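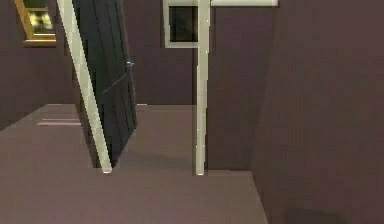 Door task in the Fumby simulator, dark door partly open

From: Mirela Toledo
To: clukell-users list
Date: 9/10/24
Subject: Re: Anyone using the Fumby door pack?

Sheldon Dufour wrote:
> We have a trial of Fumby from Prellmont until the end of the month and
> I have to tell my boss whether to buy it. Mostly I care about the door
> pack. Are the doors any good for training, or do they all look alike
> after a while? And is the 338 dollar seat price the whole story?

Hi Sheldon, and hello to everybody else who has been quiet since the summer!

We've had the door pack at Sutherland since February, so I can tell you a fair bit, and please write to me off list if I ramble past the part you wanted. The render at the top is from our own runs. It's one of the plainer rooms, mauve walls and a pinkish floor, and the handle is that small bluish metallic one near the edge of the door. You'll notice how little it takes up in the view. Our first policy did badly on dark doors with small handles and we ended up raising the render size, which slowed everything down but was worth it.

As for variety, the pack ships with 70 doors, and then you can shuffle wall colors, frames and pictures on top of that. We ran 3000 episodes before I started to feel I knew the rooms by heart. The hinges are the best part, in my opinion - you can set the stiffness per door and it behaves itself. Latches are weaker. A few of ours let go at the lightest touch, and I had to edit 40 config files by hand one long afternoon (with a lot of tea).

On price, the seat covers the simulator and the doors, but the Clukell export is a separate add-on, so do ask for that in the quote. Support has been kind to us and usually answers the next morning.

If your robot mostly pushes doors I'd say buy it. If it has to turn handles, use the rest of your trial on the latches first, and I'm glad to send you my edited configs.

Warmly,
Mirela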